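Section 4 Panels, shelves and trays

This section covers fitting and dressing a single Fladlow bay after the base and uprights are in place. If the uprights have not yet been levelled, go back to Section 3. Wall fixings are dealt with separately in Section 7.

Items are referred to by the names used on the packing list. "Panel" means any flat grey sheet supplied with the bay. "Lip" means the curved front of a shelf. "Tray" means the shallow loose tray that sits on a shelf and can be lifted out by hand.

4.1 Before you start

1. Check the delivery against the packing list. Shortages must be reported before assembly, quoting order line 277 if the bay was supplied as part of the Lukáč refit.

2. Clear a working space in front of the bay. Allow at least 90 cm between the lip and any opposite fixture.

3. Lay a blanket or flattened carton on the floor. Do not stand panels directly on tile or concrete.

4. Wear clean, dry gloves. Bare hands leave marks on the grey finish, and these are easier to prevent than to remove.

Note: The protective film must come off before the panel is fitted. Film left under a bracket cannot be removed without taking the bay apart again.

4.2 Checking a panel

1. Stand the panel upright with the long edge towards you and the face turned slightly to the light.

2. Look along the face at a low angle. Fingerprints and rubbed patches are most visible where the light reflects. Seen straight on, in shade, the same marks can be missed.

3. Follow the long edge from top to bottom. It should be straight and free of nicks. The edge is paler than the face in most lighting and this is not a fault.

4. Handle the panel by its edges. Keep an even hold on both sides and do not twist. 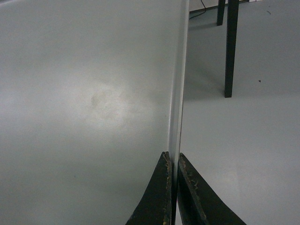 4.3 Cleaning a panel

1. Dust with a dry microfibre cloth, working from top to bottom.

2. Treat smudges with a cloth dampened in warm water and a small amount of washing-up liquid. Wring the cloth out well.

3. Wipe in long straight strokes. Small circular strokes leave a patch that shows under shop lighting.

4. Dry at once with a second cloth.

5. Look again from the side. If a mark remains, repeat step 2. If it is still there after the second wipe, treat it as damage and see 4.7.

Caution: Do not use scouring cream, glass polish or any solvent on a grey panel. The finish is matte and cannot be restored on site once it has been polished.

Stray dust is best lifted with a fold of dry cloth. Brushing it off with a glove can drag grit across the face. A panel that is otherwise clean may be fitted with a speck or two on it and wiped again at the end, when the shelves have been dressed. Tiina Miettinen's checklist, kept with the bay paperwork, has a box for this final wipe and it should not be ticked in advance.

Pay attention to the line where the face meets the edge strip. Dirt collects there and reads as a dark line from the aisle. A dark line that stays after cleaning is normally shadow at the crease. Run a corner of the cloth down it once and compare.
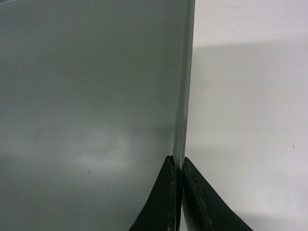
Terkance Shop Fittings - Display and Installation Team

4.4 Fitting shelves

Two people are needed for any shelf above shoulder height.

1. Decide the shelf heights before hooking anything on. The tallest product on each level sets the gap. Add a hand's width so that stock can be lifted out without tilting.

2. Count the slots from the bottom of each upright and mark the chosen slot with low-tack tape. Do this on both sides. Measuring from the floor is not accurate enough if the floor slopes.

3. Offer the bracket to the slots at a slight upward angle, push it home, then lower it until it seats.

4. Press down on the bracket with the flat of the hand. It must not rock or click.

5. Set the shelf on its brackets with the lip facing the aisle. Check with a spirit level, front to back and side to side.

6. Remove the tape.

Caution: Never strike a bracket with a metal hammer. If it will not seat, take it out and look for bent hooks or paint in the slot.

Light scuffs on the top of a white shelf are usual on refitted bays and do not need attention unless they can be felt with a fingertip.

4.5 Placing the tray

The tray is used for small or loose items that would otherwise slide about. It has a low rim and rounded corners and is not fixed down.

1. Wipe the shelf and the underside of the tray.

2. Set the tray on the middle shelf, square to the lip, with open shelf on all sides. Leave a gap behind it so that air and a cloth can pass.

3. Bring it slightly forward of the back panel. The shelf above throws a shadow over the rear part of the tray, and small goods placed at the very back are hard to see.

4. Leave the tray empty until the bottles and taller packs have been placed.

5. Place drinks at the end of the shelf, clear of the tray, with labels facing the aisle. Orange juice goes at the right-hand end on the standard layout. Bottles may be staggered front to back where a straight row would crowd the tray.

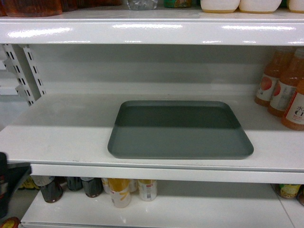
6. Check that no bottle overhangs the lip and that the tray can still be lifted straight up with both hands.

Heavier containers may go on the upper shelf only if the bay has been fixed to the wall. A free-standing bay takes them on the bottom level.

4.6 Loading limits and order of loading

Load from the bottom level upwards, and unload from the top down. Spread the weight across the width of each shelf. The limit for a standard Fladlow shelf in a fixed bay is 27 kg, including the tray. The limit applies to the shelf as a whole, so a narrow group of bottles at one end should be kept well below it.

4.7 Damaged parts

Set damaged panels and shelves aside, label them and keep them upright. Do not return them to the carton with sound parts. Replacement requests go to Marek Kopecký for panels and trays, and to Rostislav Jireš for shelves, brackets and uprights. State the part name, the bay position and whether the damage is on the face or the edge.

Solell trays from earlier bays will fit the same shelves but have a higher rim - do not mix the two types in one bay.

Continue with Section 5, Price rails and label holders.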